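Pigs on the Bottom Shelf

I have owned a small two-tier shelf since October and I'm still arguing with myself over what goes on it. The top board is light wood and perfectly good. The pigs get the bottom one. I can't defend this, except that pigs seem like ground-floor animals.

The apple wallpaper was my choice too. I ordered it from Jetach late at night, which is when I make all my decorating decisions, and the apples arrived a good deal larger than I had pictured. They go with the pigs, at least. The dump truck goes with neither, being orange and lime green, and it has never had a proper place to live.

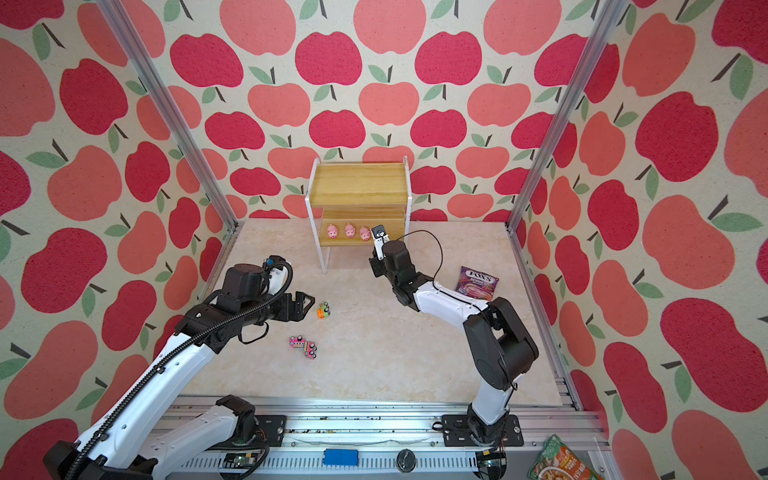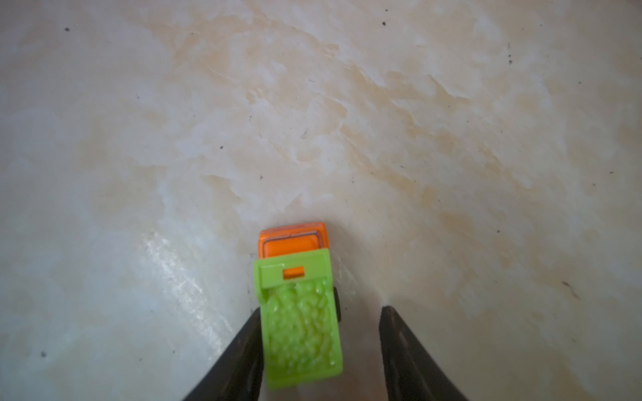
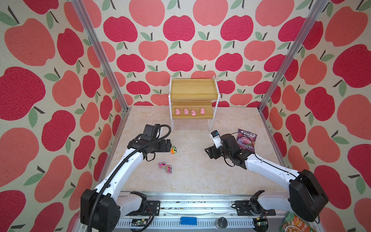
Do toys need to be sorted by kind before they go on a shelf?
Sorting helps if there's a crowd of them, but a small shelf can hold whatever fits and is easy to grab.

I did read a storage guide from Tatis that wanted every category in its own labeled bin. It had 13 steps. I quit at step four, where you make a spreadsheet. The truck may end up on the top board eventually, gravel and all, though I suspect it would look down on the pigs.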